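About Grusano

Grusano gathers and prepares demonstration data for companies and university groups that train robots to handle everyday objects. The company was founded by Mirjam Brouwer and Uriel Zavala and has its main office in Trakville, with a second office in Dewulf.

Our work begins with people. Trained operators carry out ordinary household tasks with hand-held grippers, in real bedrooms, kitchens and laundry rooms, and each attempt is recorded from start to finish. A learning system is later trained on these recordings. Clients receive the recordings together with written task notes and the results of our review.

At present 62 operators work with us. Every operator completes nine training sessions before recording for a client, and the last two are held in a private home under the guidance of a senior operator. Training covers grip, pace, the handling of soft goods and the correct way to begin and end an attempt. Operators are paid by the hour and not by the number of attempts submitted.

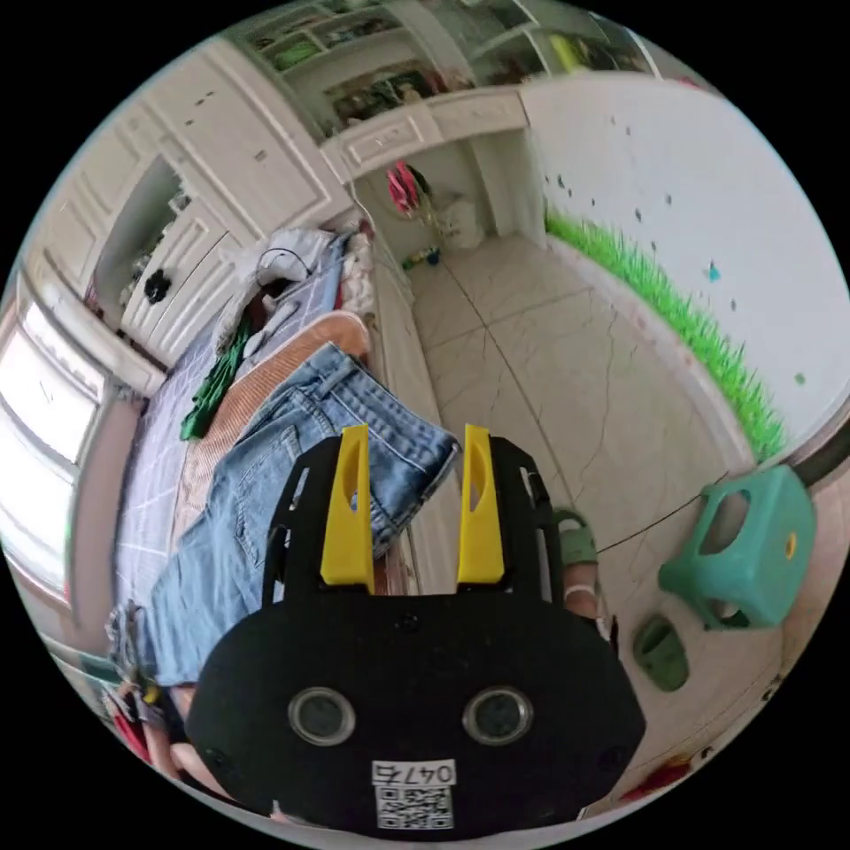

Clothing and bedding make up the largest part of our current program. Fabric bends, slips and bunches in ways that are hard to reproduce in a test room, and a garment seldom lies the same way twice. For this reason we record in 140 homes, each with its own furniture, lighting and floor space. Households are asked to leave their rooms as they are. Operators do not tidy a room before work starts, except to clear a walkway where safety requires it.

All recordings are reviewed at the Trakville office. Reviewers mark where each attempt starts and stops, note dropped items and second tries, and set aside anything that shows personal papers or faces. Failed attempts are kept and labeled as such, and clients may choose whether to include them. Review is carried out in Tarkatico, our in-house software, which also keeps the record of household consent.

Households may withdraw from the program at any time. Their recordings are then removed from all future deliveries.

Mirjam Brouwer directs field operations and operator training. Uriel Zavala is responsible for data review and client relations. Applications from new operators and households are accepted throughout the year, and the next training group begins in October.

Page last updated 20 January 2020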